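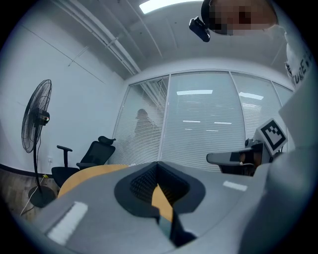

Am Tisch im kleinen Besprechungsraum

Pflege und Ordnung in kleinen Besprechungsräumen
Hinweise der Hausverwaltung Garba, Standort Kostotville
Stand: 14. April 2024

Die nachstehenden Hinweise richten sich an alle Nutzerinnen und Nutzer der kleinen Besprechungsräume sowie an Haushalte, die einen Holztisch vergleichbarer Größe als Arbeits- und Esstisch verwenden. Sie ersetzen das Merkblatt aus dem vergangenen Mai. Für die großen Sitzungssäle gilt weiterhin die Hausordnung.

Tägliche Reinigung der Tischplatte

Holzplatten sind nebelfeucht zu wischen. Das Tuch wird in lauwarmes Wasser getaucht und so weit ausgewrungen, dass es keine Tropfen mehr abgibt. Gewischt wird in Faserrichtung, bei runden Platten also quer über die gesamte Fläche und zuletzt einmal am Rand entlang. Anschließend ist mit einem trockenen Baumwolltuch nachzureiben. Scheuermilch, Glasreiniger und Mikrofasertücher mit rauer Seite dürfen auf geölten Oberflächen nicht verwendet werden.

Verschüttete Getränke sind sofort aufzunehmen. Kaffeeränder, die bereits eingetrocknet sind, lassen sich meist mit etwas Neutralseife lösen. Bleibt ein Schatten zurück, ist dies der Hausverwaltung zu melden; eigenes Schleifen ist zu unterlassen.

Ölen und Auffrischen

Geölte Platten werden 2-mal im Jahr mit Hartöl der Marke Wullwood behandelt. Eine Dose mit 200 ml reicht für einen Tisch dieser Größe. Das Öl wird dünn aufgetragen, nach der auf der Dose genannten Einwirkzeit abgenommen und über Nacht ausgehärtet. Der Raum ist während dieser Zeit gesperrt. Ölgetränkte Lappen sind ausgebreitet im Freien zu trocknen oder in einem verschlossenen Metallbehälter mit Wasser aufzubewahren, da sie sich selbst entzünden können.

Lackierte Platten benötigen kein Öl. Im Zweifel hilft ein Wassertropfen an unauffälliger Stelle: Zieht er nach einigen Minuten ein und hinterlässt einen dunkleren Fleck, ist die Oberfläche in der Regel offenporig.

Gegenstände auf dem Tisch

Die Platte dient als Arbeitsfläche. Mappen und lose Unterlagen sind vollständig auf die Platte zu legen. Ragen sie über den Rand, werden sie beim Aufstehen leicht mitgenommen, besonders wenn Bänder oder Gurte herabhängen. Textilien werden gefaltet und möglichst nahe der Mitte abgelegt. Gefärbte Stoffe sollten nicht über mehrere Tage auf derselben Stelle liegen bleiben.

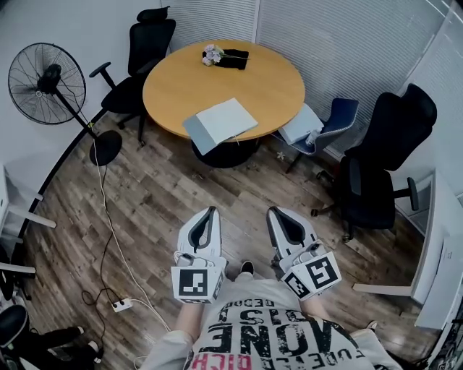

Runder Tisch mit Stühlen; auf der Platte ein gefaltetes schwarzes Tuch, künstliche Blumen und eine Mappe

Künstliche Blumen sind pflegeleicht, ziehen jedoch Staub an. Stoffblüten werden mit einem weichen Pinsel oder mit dem Föhn auf kalter Stufe gereinigt, Kunststoffblüten dürfen kurz in lauwarmem Seifenwasser geschwenkt werden. Vor dem Zurücklegen müssen sie völlig trocken sein. Drahtstiele können die Platte verkratzen und gehören daher auf eine Unterlage.

Stühle und Sitzflächen

Stühle sind nach der Nutzung an den Tisch zu stellen. Schachteln und Flaschen auf Sitzflächen werden erfahrungsgemäß vergessen; bitte räumen Sie diese vor Verlassen des Raumes in den Schrank oder nehmen Sie sie mit. Lehnen aus Holz werden wie die Tischplatte gewischt. Polster sind abzusaugen.

Filzgleiter werden vierteljährlich geprüft. Für die Bestellung ist das Formular 151 zu verwenden. Neue Gleiter haften nur auf fettfreiem Untergrund. Bei einer Tischhöhe von 74 cm ist außerdem darauf zu achten, dass Armlehnen nicht gegen die Unterkante der Platte stoßen.

Fußboden

Böden in Holzoptik sind zunächst zu saugen oder trocken zu wischen. Sand unter den Schuhsohlen verursacht die meisten Kratzer. Gewischt wird längs der Dielen mit wenig Wasser, rund um den Tischfuß von Hand. Stehende Feuchtigkeit am Säulenfuß ist zu vermeiden, ebenso der Einsatz von Dampfreinigern. Das Gerät Hotent aus dem Putzraum ist ausschließlich für die Fliesen im Eingangsbereich freigegeben.

Vor Verlassen des Raumes

- Tischplatte abräumen und nebelfeucht wischen
- Sitzflächen kontrollieren
- Stühle heranstellen
- Fenster schließen, Licht ausschalten

Fundsachen werden am Empfang verwahrt. Rückfragen zur Oberflächenpflege beantwortet Ifeanyi Ojo, Gebäudedienste.

Kommentare (4)

M. K.
Gilt das Verbot von Mikrofaser auch für die glatten Fenstertücher? Wir benutzen die zu Hause seit Jahren auf Eiche.

Gebäudedienste, I. Ojo
Sehr geehrte/r M. K., glatte Tücher ohne raue Seite sind zulässig, sofern sie gut ausgewrungen werden.

Petra67
Der Tipp mit dem Föhn hat bei meinem Lavendel gut funktioniert, danke. Bitte wirklich nur kalt, bei warmer Luft ist mir der Kleber weich geworden.

Raumnutzer 2. OG
Filzgleiter im kleinen Raum bitte nachbestellen, zwei Stühle quietschen. Formular liegt im Fach.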